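The Long Way Round a Bowl

At the Grallmont laboratory, most of the arguments are about things that have gone slightly wrong. A cup set down a little too near an edge, a drawer pulled almost open, a lid turned one way when the software believed it had been turned the other. The group writes planning and control software for robot arms in kitchens, and it has learned to treat such small errors as its main subject.

The current project is called Plilell. It is a planner, a program that takes an instruction such as "put the bowl on the hob" and divides it into steps an arm can carry out. Each step is then handed to a controller, which decides many times a second how the joints should move. Between the two sits a third program, Dakano, whose task is to look at what the cameras report and say whether the world still agrees with the plan.

Kgomotso Mathebula, who leads the work on Dakano, regards that middle layer as the part most often neglected. "A planner is content to believe that a step has been completed once it has asked for it," she says. "Somebody has to go and look."

Almost all of the looking is done in simulation. The laboratory keeps a set of virtual tabletops, each furnished with household objects, and a change to the software must pass through every one of them before it is allowed near a real arm. A single change is tried 100 times on each tabletop, with the objects shifted a little between attempts. The runs start in the evening and the results are read the next morning, and by long habit the Monday meeting begins with the failures.

The bowl task has produced a good many of these. A bowl is an awkward thing to grip from above, and the usual answer is to take it by the rim. Once it is held in that way, however, it may hang at an angle, and the gripper itself hides a large part of it from any camera placed near the hand. The software must then estimate the position of something it can only partly see, and decide how far to turn the wrist so that the base meets the surface squarely.

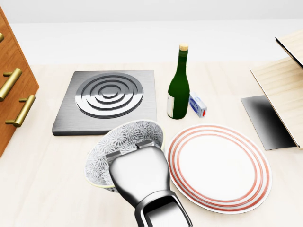
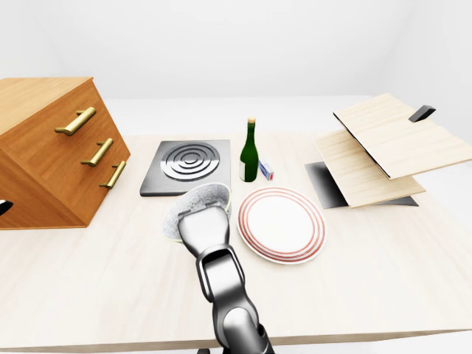

The bowl task in simulation, in two views. In both, the gripper holds the bowl at a tilt, with the burner behind it and the striped plate to the right.

Kacper Grabowska, who wrote much of the controller, describes the difficulty as one of trust between programs. The planner supplies a route. The controller follows it, but is permitted to depart from it within limits when the contact forces are not what was expected. If those limits are narrow, the arm stops too readily and the task is abandoned. If they are generous, the bowl may be pushed along or knocked against its neighbours.

For some months the team set the limits by hand. There were seven of them, and a change to one tended to spoil two others. In October the group moved to a different arrangement, in which Dakano reports how sure it is of the bowl's position and the limits widen or tighten to suit. When the view is good, the arm is held closely to its route. When much of the bowl is hidden, it moves more slowly and is given more room to feel its way.

The crowded tabletop matters here. A bottle beside the burner restricts the directions from which the arm may approach, and tall objects rule out some of the simplest routes altogether. Plilell now prepares four candidate routes before the arm moves, and keeps the unused ones in reserve. Grabowska was at first opposed to this, on the grounds that it made the logs very long. He has since written a viewer for the logs, which colleagues in other groups have begun to borrow.

The viewer may prove to be as useful as the planner. It plays back a run with the program's beliefs drawn over the rendered objects, so that an engineer can see the moment at which the supposed bowl and the simulated bowl part company. Mathebula asks new members of staff to spend their first two weeks with it before they write any code of their own.

A partner company, Chrysikopoulos, is to receive the software next, for trials on its own arms. Its engineers have asked for support for drawers and hinged doors, which need a different kind of plan because the hand must follow a path the furniture decides. Mathebula's group has begun that work. The drawer results are, in her words, "still rather poor", and they now come first on the list for the Monday meeting.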